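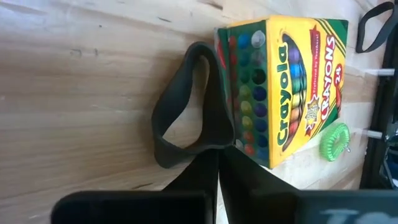

The tour of Drodov's new training ground starts at ten in the club shop, which tells you something. I went in September, with the side two points off the bottom, and I wanted to see what all the talk of a "new era" had paid for.

Our guide was Nayara Damasceno, who was friendly and quick and had clearly been told which questions to leave alone. She took us first to the main pitch. It is a very good pitch. The grass is the same length and mix as the one at the stadium, she said, so the players feel at home. Given that they have won two home games since the spring, I'm not sure that's the selling point the club thinks it is.

Next came the indoor hall, with seats for 308 along one side. Who are they for? Open sessions, we were told, though none has been announced. The man next to me, Nivaldo Moura, has had a season ticket for longer than I have and asked about the academy. It will share the hall, apparently, "when the timetable allows". He wrote that down.

The gym and the treatment rooms were better than I expected. Jeferson Prado of the fitness staff talked us through how they bring players back from hamstring trouble, and he was the only person all morning who admitted that last season went badly. Too many came back too soon, he said. I'd have happily listened to him for another hour, but we were moved along to the sponsors' lounge.

The lounge is sponsored by Villberg and has a view of the car park.

We finished with a short film - plenty of drums, slow-motion tackles, a goal against Trostia that I remember as a deflection - and a chance to buy a brick with your name on it. The club hopes to sell 1000 of them.

The place is smart and the people who work there seem to know their jobs. I still couldn't get an answer on who is going to play left back. Masanja away is next, and they have a very quick winger.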